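Wallar Abdeckpapier 200, Rolle 95 cm breit

Artikelgruppe: Malerbedarf / Abdecken und Schützen
Hersteller: Wallar
Vertrieb: Bireo Fachhandel, Dalberg

Festes Abdeckpapier für Böden, Treppen, Werkbänke und Arbeitstische. Die Oberfläche ist matt und einseitig geglättet. Farbspritzer und Leimtropfen ziehen langsam ein und können meist noch abgewischt werden. Für stehendes Wasser ist das Papier nicht geeignet, dafür führen wir die beschichtete Ausführung.

Technische Daten
Breite: 95 cm
Länge: 100 m
Flächengewicht: 200 g/m²
Farbe: graubraun
Material: Recyclingpapier, unbeschichtet
Gewicht je Rolle: 19 kg
Kerndurchmesser: 76 mm
Verpackungseinheit: 1 Rolle, Palette mit 9 Rollen

Verarbeitung
Untergrund fegen oder saugen. Papier mit der glatten Seite nach oben ausrollen und auf Länge schneiden. Bahnen auf Böden 5 cm überlappen lassen und die Stöße durchgehend abkleben. Auf Tischen reicht es, das Papier an den Kanten umzuschlagen und auf der Unterseite zu befestigen. Zum Schneiden empfehlen wir ein Hakenmesser oder den Wandabroller von Hubáček (gesondert erhältlich, passt für Rollen bis 100 cm Breite).

Klebebänder
Für Stöße und Markierungen eignet sich blaues Malerkrepp. Gewebeband hält stärker, reißt beim Abziehen aber die oberste Papierlage mit. Das Band auf staubfreies Papier kleben und mit einem Lappen andrücken. 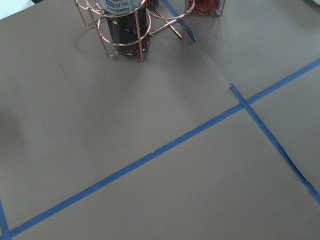

Wird die Abdeckung mehrere Wochen benutzt, sollten die Klebestellen gelegentlich kontrolliert und bei Bedarf erneuert werden. Auf Laufwegen empfiehlt sich eine zweite Lage. Unbenutzte Rollen stehend und trocken lagern, nicht direkt auf Estrich.

Lieferung
Einzelrollen per Paketdienst, Paletten per Spedition frei Bordsteinkante. Abholung im Lager Dalberg nach Anmeldung möglich. Im Juli ist die Abholung nur vormittags geöffnet.

Entsorgung
Saubere Reste ins Altpapier, verschmutztes Papier in den Restmüll.

Stand der Angaben: 1.12.26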